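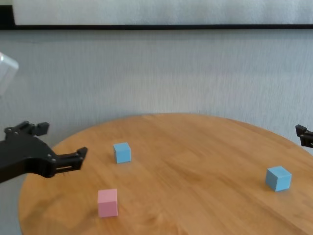

Three foam cubes and two grippers at the round table in the Burier workshop.

Magazine > Makers > Workshop builds

A pair of arms for the round table

The shared workshop at Burier has two lathes, a kiln and a waiting list for the laser cutter. Since May it has also had a pair of small robot arms, built on the premises by members who meet in the evenings and pay for their own screws.

The project is called Umia. The aim is modest: two arms, one each side of a table, that can pick up small light things and put them down somewhere else. The members wanted something they could mend themselves, so the grippers are black plastic parts held together with small round bolts. If a finger snaps, a new one is printed overnight and fitted the next day.

The budget was set at 681 pounds for the pair and the group kept to it, mainly by buying the motors second-hand. Two of those needed new gears. The control boards came from a kit sold by Zornex, with the supplied software taken off and replaced by a program the members wrote between them. That took longer than the arms did.

Most of the work since then has gone into the fingers. The first set were straight and flat, and anything with a smooth side slid out of them. The later ones have shaped tips, and one has a slotted section along it. The slot was put in to save weight, and the members found that it also let the finger bend slightly under load. They have kept it.

Foam cubes, pale pink and light blue, are the usual test pieces. They weigh very little and don't mark the table. They also squash, which helps when the program closes the gripper too far. A wooden block did more harm in one evening than the cubes have done all summer: it stripped a gear in the left wrist, and the arm was out of use for 10 days.

The job that takes up most evenings sounds simple. The arms have to bring the cubes together from wherever they have been left, each arm working on its own side. A run of 40 attempts is logged in a notebook, along with the finger design and any change to the program. The best run so far had the cubes together in all but three. The worst was the following night, after somebody changed the closing speed and forgot to write it down.

There is still plenty to do. The wiring needs proper strain relief, and the right arm drifts as its motors warm up. A larger frame, which the members call Bodin, has been drawn but not cut. It would give each arm another 93 millimetres of reach, enough to pass a cube from one to the other over the middle of the table.

Members can book time on the arms in the same diary as the lathes. New users are asked to sit through one evening first and to learn where the stop button is. The next open evening is on 13/10/2021, and the soldering bench will be in use as well.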